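Subject: Re: [gundgate-robotics] Anyone going to the Tasov open day?

On the list in May, a member in Prurnville wrote:

> Has anyone here signed up for the Tasov open day? I saw they
> plan to run Bitar outside on the road this time and not just
> in the shop. I'm tempted, but it's a long drive for me, and the
> last demo I went to was a slide show with a robot parked next
> to the screen. If you go, could you post a few notes? I'd
> mostly like to know:
>
> - does it really drive itself, or is someone steering?
> - can you talk to the people who built it?
> - is it worth bringing a 10-year-old?

I went, and I had a great time, so you get more than a few notes. Sorry in advance for the length!

To take your first question first: yes, it drives itself. There was a person walking behind with a stop button on a strap, and they were very open about that, but the steering and speed were all Bitar's. They let us set the goal point on a tablet (I got a turn) and then off it went. The route was 574 yards along the farm road, turn at the far end, and back again. We did it in small groups, and while one group walked the road the others watched the front camera feed on a monitor in the shop. I ended up liking the monitor almost as much as the walk, and they were happy to let us save stills from it.
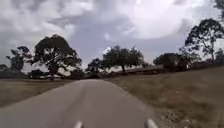

Bitar's front camera on the road. The white tips at the bottom are part of its own body.

What makes this road interesting is how little there is to go on. You've got no lane markings, dry grass on both sides, and a rough strip of gravel and loose stones along the right. The team told us the gravel gave them fits early on. Pale stones next to gray asphalt look pretty similar to a small camera, and the older software kept deciding the road was wider than it was. They now lean more on texture than on color. They also mask out the white body parts in software, so the robot doesn't try to plan around its own nose. I asked what happens if the mount gets bumped and the mask no longer lines up, and got a very long and very happy answer with a whiteboard involved.

It did stop by itself once on our run, and I loved how they handled it. Instead of hurrying to restart, they pulled up the log and showed us where its confidence in the right edge had dropped. Then they let it go again and it finished fine. Their count for the spring is 173 full runs on that road, and 11 of those needed a person to step in. They had all 11 written up on a sheet by the door, one line each, which I thought was pretty great to put out for visitors.

On your second question, you can talk to them as much as you like. I had maybe ten minutes planned for the shop and stayed until they started putting the chairs away. Bring your steering questions, they really do want them.

As for kids, I'd say yes at 10, with good shoes and a snack. There's a fair amount of standing around between runs, but the tablet part was a big hit with the younger visitors, and so was a table of old wheels you could take apart.

Two practical things. Park on the Gundgate side and walk in, the lot by the shop fills up fast. And there's no shade to speak of where the groups wait, so a hat if it's sunny.

They want to hold another one in the fall, with an evening run if they can get the lights sorted out. I'm going for sure. I have room for three in the car from Gundgate if anybody wants to come along, just write me off-list.

I also took four pages of notes on the edge detection, messy but readable. Happy to type them up if there's interest.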